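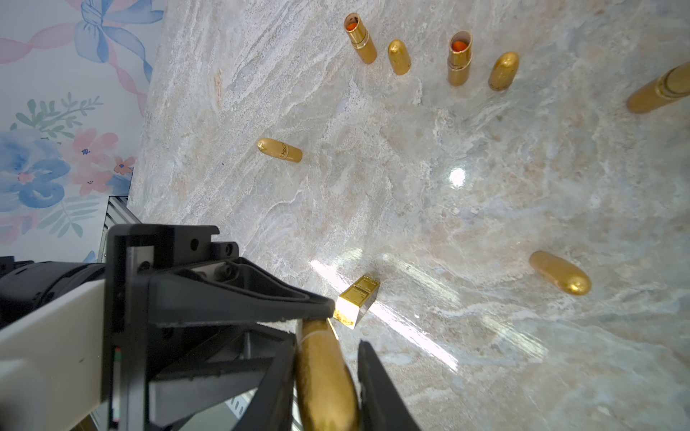 One gold lipstick tube in the gripper, and plenty more on the worktop.

How does a robot pick up a lipstick?

Badly, at first. Then a bit less badly. Then it does it properly while you are in the kitchen making toast, and refuses to do it again when you come back.

You can pick up a lipstick without thinking about it. Your eyes find it, your hand opens to the right size, and your fingers squeeze hard enough to hold on. If it starts to slip, your skin feels it and you squeeze a little more. You have been practising this since you were a baby, mostly with things you weren't supposed to have.

A robot arm starts with none of that. It has motors, which turn, and it has a computer, which tells the motors how far. Everything else has to be worked out by a person with a cold cup of tea.

What's a gripper?

A gripper is the hand on the end of a robot's arm. Ours have two fingers each. You have more than that, so you're already winning. The fingers slide together to pinch and slide apart to let go, and that is the whole list of tricks. They can't tickle, point or play the recorder.

Two fingers will do for a surprising number of jobs, as long as they come down in the right place. A tube standing up is fairly easy, because there is plenty to get hold of. A round cap lying on its side is a menace. Touch it in the wrong spot and it rolls.

Try this at home. Hold one hand behind your back and use only your thumb and first finger to stand a marker pen on its end. Now try it with one eye shut. Now you know how the robot feels, except that robots don't feel anything, which must be restful. 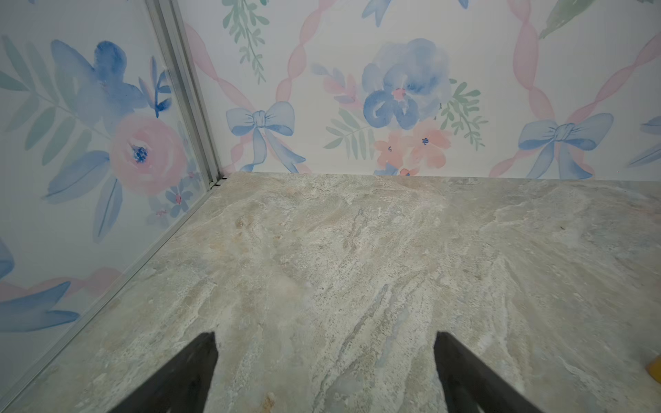

Smadi Junior Makers, at the Stosano Shared Workshop

How does it know where things are?

Each arm carries a little camera near its gripper, so the camera goes wherever the hand goes. Imagine having an eye on your wrist. Brushing your teeth would be alarming, but you would never lose anything down the back of the sofa again.

The wrist camera is good at close-up views. It can look past the fingers at whatever they're about to grab. It is not so good at seeing what the other arm is up to, and for that it helps to have another camera further away, looking at everything at once.

Shiny things make the job harder. A polished surface bounces light about, and a bright patch can hide an edge that the computer was hoping to find. Fengying Meng, who wrote most of our code, spent a large part of August learning about reflections. She says she now sees them when she closes her eyes.

Why have two arms?

For the same reason you do. Try pulling the cap off a pen with one hand. It can be done, but you'll probably end up using your teeth, and robots haven't got any. 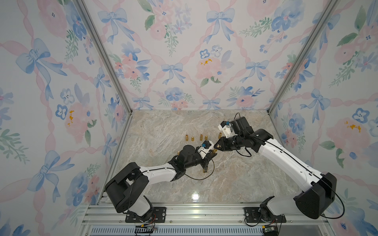 With two arms, one can hold a piece still while the other does something to it, or one can pass it across. Passing is the tricky bit. If the first hand lets go too early, the piece falls. If it lets go too late, you have a tug of war between two machines that never get tired.

Our arms are called Skekis and Finiver. Shayne Kerslake chose the names and won't say where they came from. He also keeps the notebook, where every try gets a tick or a cross. It had 2,418 marks in it when this page was written. The pages with the most crosses have biscuit crumbs on them.

Some words to know

Base: the bottom of the arm, bolted down so it can't wander off.
Joint: a place where the arm bends. Your elbow is one.
Wrist: the joint just before the gripper.
Handover: passing something from one gripper to the other. Also the moment when everybody in our workshop stops talking.

If you visit, please keep your fingers away from the arms when they're switched on, and ask before you press anything. The big red button is the exception. If something looks wrong, press it first and tell Shayne afterwards.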